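I've sold a lot of steamers out of this little shop, and the Zesstead is the one I keep taking home! It's a round bamboo basket with a bright yellow plastic rim at the top, another band at the bottom, and a woven lid with a yellow knob you can grab without hunting for a towel.

I was a metal steamer person until March (my old one drips on the buns, ugh). Then Tamunoemi Nwosu talked me into trying bamboo for dumplings and I never really went back. 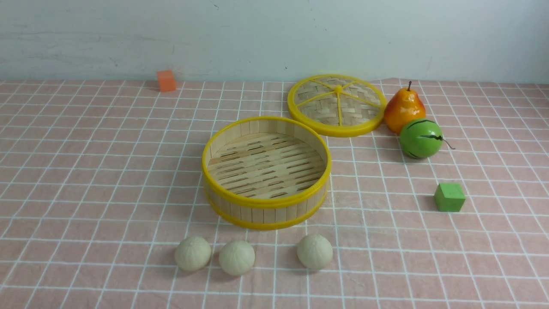 The slats in the bottom have narrow gaps, so line it with cabbage leaves or parchment or your dough will stick. 

**Zesstead round steamer, base and lid**

- Weight: 255 grams
- Price: $22, or less per piece if you buy 2
- Care: rinse, wipe, air dry with the lid off. No dishwasher, please!

Orders go out in almost 6 days right now, a bit slow, sorry. The Besnard liners fit it too, but I'm out of those until the next box comes in.

Page updated September 29, 2020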